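4. Colocación y ajuste de la mesa extensible Besetti

Antes de empezar, compruebe que ha terminado el montaje de la base (apartado 3) y que los cuatro niveladores están enroscados hasta el tope. La mesa cerrada ocupa menos de lo que parece en la tienda, pero abierta alcanza los 198 cm, y conviene medir la habitación con las sillas puestas.

4.1 Elegir el sitio

1. Deje al menos 40 cm libres entre el respaldo de las sillas y la pared.
2. Evite la proximidad de radiadores, estufas y ventanales orientados al sur. El chapado puede aclararse de forma desigual.
3. Si el suelo es de tarima flotante, pegue los fieltros Cadley incluidos en la bolsa C antes de colocar la mesa en su posición definitiva.
4. Levante la mesa entre dos personas, sujetándola por el bastidor. No la arrastre.

Nota: los modelos con pie Schnyder llevan un contrapeso en la base. Para moverlos, afloje primero el tornillo central con la llave suministrada y transporte el tablero y el pie por separado.

4.2 Nivelar

1. Ponga un nivel de burbuja en el centro del tablero.
2. Gire los niveladores en el sentido contrario a las agujas del reloj para subir la esquina baja. Hágalo de media vuelta en media vuelta.
3. Repita la comprobación con el nivel girado 90 grados.
4. Apriete las contratuercas con una llave fija de 13.

Una mesa mal nivelada se nota sobre todo al abrirla – las guías rozan y el ala queda más alta por un lado. Si ocurre, vuelva al paso 1 antes de tocar las guías.

4.3 Proteger el tablero

El acabado admite el uso diario, pero no el calor directo ni el agua estancada. Para el uso diario recomendamos un muletón y, encima, un mantel de tela. En mesas redondas, sume al diámetro del tablero dos veces la caída deseada. El mantel Benden de 248 cm sirve para la versión redonda grande, sin costura central.
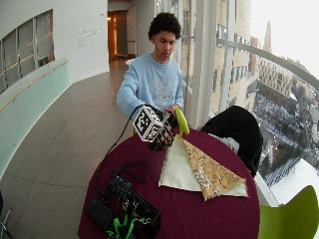 Lave el mantel antes del primer uso, por separado y en agua fría. Los tonos oscuros sueltan tinte en los primeros lavados y pueden manchar el muletón si se ponen húmedos.

Precaución: no utilice hules con base de PVC directamente sobre la madera. Los plastificantes ablandan el barniz y la marca no se puede eliminar con un simple pulido.

4.4 Abrir y cerrar la extensión

1. Retire el mantel y todo lo que haya sobre la mesa.
2. Suelte los dos pestillos situados bajo el tablero.
3. Tire de ambas mitades a la vez, con un movimiento continuo, hasta oír el clic.
4. Despliegue el ala central y bájela hasta que asiente en los pasadores.
5. Cierre los pestillos.

Para cerrarla, siga los pasos en orden inverso. Mantenga los dedos lejos de la junta – el ala baja por su propio peso en los últimos centímetros.

4.5 Mantenimiento

Limpie el tablero con un paño apenas humedecido y séquelo enseguida. Revise las contratuercas una vez al año, preferiblemente en octubre, cuando se enciende la calefacción y la madera pierde humedad. Las guías vienen engrasadas de fábrica y no necesitan aceite. Si chirrían, pase un paño seco y aplique cera incolora en la cara interior.

Los recambios de niveladores, pestillos y fieltros figuran en el apartado 6.

Revisión del manual: 14 de septiembre de 2018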